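Mornoseo Opens Case-Packing Service for Schools and Small Offices

Mornoseo will begin taking orders in December for packed desk cases, a service that supplies pens, cards and other small items together in one hinged plastic case.

The service is meant for schools, training centers and offices that now buy these items separately and sort them on site. Customers choose what goes in each case and where it sits. The smallest order is 80 cases, and the packing room can handle 600 a day.

"Most of our customers were spending staff time on sorting," said Carola Weidemann, head of operations at Mornoseo. "They asked us to do it before the boxes ship."
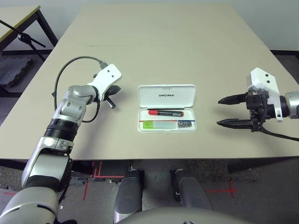
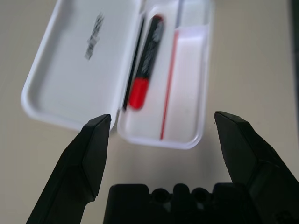
An open white case with a red-capped marker in the tray.

Customers can pick from 4 standard layouts or send in their own. Orders are checked against a packing list before the cases are closed and boxed. Replacement items can be ordered separately.

Kariuki, a training company, placed the first order, for 3,000 cases. They will be handed out at the start of its evening courses.

"Our instructors want the same things in the same place for every student," said Oduor Mushi, who manages supplies for Kariuki. "We sent Mornoseo a list and a sketch, and went through two rounds of changes before we settled on the layout."

Delivery will be handled by Perora. Price lists and order forms are available from the Mornoseo sales office on request.

Press contact: Giang Ông, Mornoseo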